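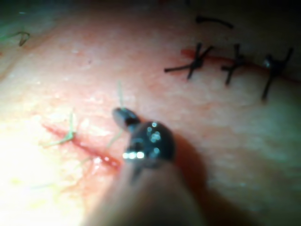 Fäden ziehen: Hausarzt oder Klinik?

Gefragt am 9/11/18 von Strebel

Mir wurde in der Klinik ein Fettknubbel am Rücken entfernt, genäht mit 9 Stichen. Im Brief steht »Fadenzug ambulant«. Die Klinik meint damit den Hausarzt, der Hausarzt die Klinik. Wer ist zuständig? Die Fäden und ich wären flexibel.

2 Antworten

Dikmont:
Normalerweise der Hausarzt. Ruf an und sag »Wundkontrolle«, das klingt nach Termin. Am Rücken bleiben Fäden oft länger drin als im Gesicht, also den Brief mitnehmen und nach dem Datum fragen. Ich hing im Februar 57 Minuten in der Warteschleife und kann die Melodie noch.

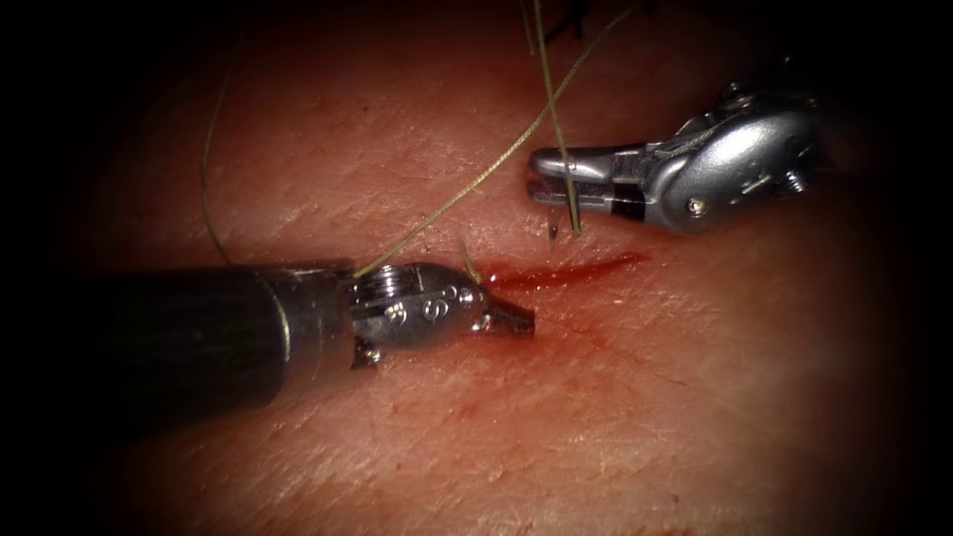 Schmaler, blutgefüllter Schnitt

Wistel:
Hat meine Schwägerin mit der Nagelschere gemacht. Würde ich nicht empfehlen, sie übrigens auch nicht mehr.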